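Skomer くらしの相談室 > 収納・片づけ

床に置いたハードケースと小物の置き場所について
投稿日：2021年4月8日　閲覧数：1794

Cherry Mae Panganiban

はじめまして。日本語で長い文を書くことにまだ慣れていませんので、読みにくいところがありましたらお許しください。

石のような模様の板で囲まれた小さい場所の片づけについて、相談したいです。壁は明るい灰色、床はもっと濃い灰色です。広くありませんので、物を一つ動かすと、ほかの物も動かさなければならないことが多いです。

いちばん困っている物は、角に黒い保護の部品がついたハードケースです。今は床に寝かせて置いています。中には、すぐには使わないけれども捨てられない小さい物を入れています。ふたを開けるのは一か月に一回か二回です。それなのに床の真ん中をもらっているので、少しぜいたくな荷物だと思います。斜めに置いたり、まっすぐに置き直したりしましたが、どちらにしても床の面積は同じでした。当たり前のことですが、私は三回くらい試しました。

次に、ワイヤーのかごです。奥の壁の前に横の棒がありまして、そこに白いかごを掛けています。入っているのは黄色い袋だけです。この袋はかごより背が高いので、上が出てしまいます。袋を折ってみたら、今度は横にふくらみました。かごをもっと深い物に替えるべきでしょうか。それとも、袋の中身を別の容器に移すほうがよいでしょうか。

それから、丸い時計を床に直接置いています。奥の壁の近くです。壁に掛けるための穴が後ろにありませんから、どうしても床になります。掃除のたびに持ち上げて、また戻しますが、ときどき戻すことを忘れて、別の部屋で見つかります。

最後に、白いぬいぐるみです。これは左の隅にいつも座らせています。片づけの本には「思い出の物は最後に」と書いてありましたので、まだ手をつけていません。床に座らせていると毛にほこりがつくのではないかと、気になっています。でも箱の中に入れるのは、かわいそうな気持ちがします。

質問をまとめますと、次のとおりです。
ハードケースは立てて置いても大丈夫でしょうか。
かごと黄色い袋は、どちらを変えるほうがよいでしょうか。
時計とぬいぐるみを床から上げるために、何を買えばよいでしょうか。

予算は全部で4000円までにしたいです。壁に穴をあけることはできません。Lorville という店で幅40センチの低い台を見ましたが、置く場所が本当にあるのか自信がなくて、その日は買わないで帰りました。5月に家族が来る予定ですので、その前に終わらせたいです。

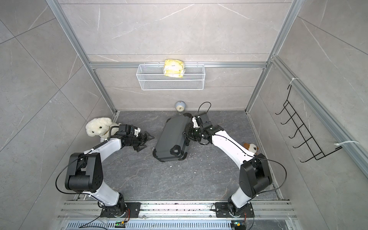
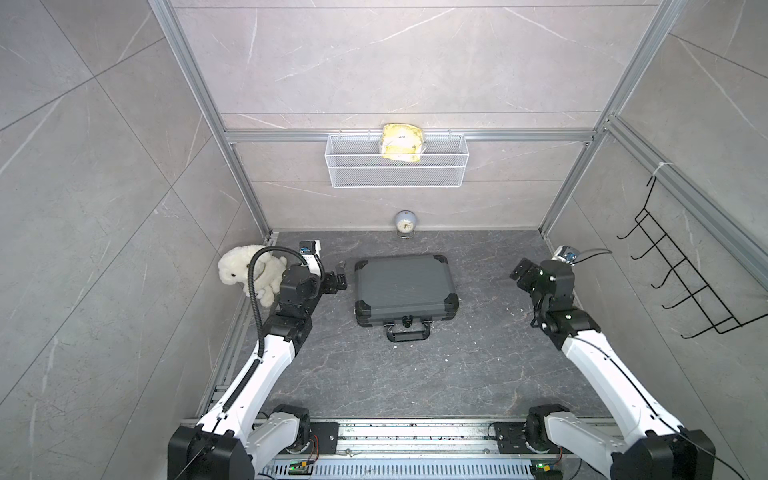 みずうみ

まずケースについてですが、月に一、二回しか開けないのであれば、立てて保管するのがいいと思います。長いほうの辺を下にして、壁にぴったりつけてください。短いほうの辺で立てると場所は減りますが、ちょっと当たっただけで倒れるので、おすすめしません。取っ手が上に来る向きだと、出すときに楽です。

立てる前に一度ふたを開けて、中の物が動かないようにしておきましょう。小さい物がばらばらに入っているなら、チャック付きの袋に分けて、すき間に古いタオルを詰めれば十分です。専用の仕切りは高いです。うちは数年タオルのままです。

床に傷がつくのが心配なら、下にフェルトか薄いゴムのシートを敷いてください。石の模様の床は細かいくずが意外に目立つので、シートをときどきめくって掃いてあげてください。

かごは、今のままでいいと思います。深い物に替えると底の物が見えなくなって、結局その奥に何かが住みつきます。袋の中身が減ったら、口を巻いて洗濯ばさみで止める。それだけで高さは下がります。まだ多いうちは、はみ出していても困らないのでは？　どうしても気になるなら、同じ棒に小さいかごをもう一つ掛けて、中身を二つに分ける手もあります。ただ、棒がどのくらいの重さに耐えられるのか、そこは先に調べてください。

時計とぬいぐるみは、低い台が一つあれば両方のりそうですね。40センチの台を買う前に、新聞紙をその大きさに切って床に置いてみてください。二、三日そのままにして、じゃまだと感じなければ買ってもいいと思います。

たろう65

時計は床でいいんじゃないですか。うちもそうです。掃除のときに別の部屋へ持って行かなければいいだけの話で。

ぬいぐるみは洗えるタイプなら洗って、また同じ所に置く。終わり。台を買うと、その台の下にまた物を入れたくなりますよ。

Cherry Mae Panganiban

みずうみさん、たろう65さん、早いお返事をありがとうございます。

新聞紙の方法は考えたことがありませんでした。さっそく切って、左の隅に近い所に置いてみました。一日目はよかったのですが、二日目に自分で踏んで破ってしまいました。踏むということは、そこは私がよく足を置く場所なのだと思います。今は紙を奥の壁のほうへ移して、もう一度試しています。

ケースは、中身を袋に分けました。同じねじ回しが二本出てきましたので、一本は友だちにあげるつもりです。まだ立てていません。敷くシートを買ってからにします。フェルトとゴムのどちらがよいかは、どなたか教えていただけるとうれしいです。

たろう65さんのご意見を読んで、少し笑いました。確かに、時計を持って行くのは私です。今日から、時計は動かす前に手の届く所に置き場所を決めて、床をふいたらすぐ戻すことにします。

こはる

フェルトとゴムの件だけ。重いケースならゴムのほうがすべりません。ただ、安いゴムは長く置くと床に色が移ることがあります。私は実家の台所でやってしまい、四角い跡が残りました。目立たない隅で一週間ぐらい試すか、Herer の透明なシートのような、色のついていない物にするといいですよ。私が買った時は一枚467円でした。大きいので、はさみで半分に切って使えます。

ぬいぐるみの毛は、洗う前に目の細かいブラシでほこりを浮かせてください。毛がくるくるした子は、ぬれたままとかすと形が変わります。よく乾いてから、指でほぐすくらいがちょうどいいです。洗濯表示がなければ、固くしぼった布でふくだけにしたほうが安全です。

Cherry Mae Panganiban

こはるさん、ありがとうございます。色が移ることは知りませんでした。透明な物を探してみます。ぬいぐるみには洗濯表示がもうありませんので、布でふきます。

台のことは、紙を置いて三日たってから決めます。もし買わないことになりましたら、残った予算でかごをもう一つ買おうと考えています。棒の耐えられる重さは、説明書を探しているところです。見つかりましたら、またここに書きます。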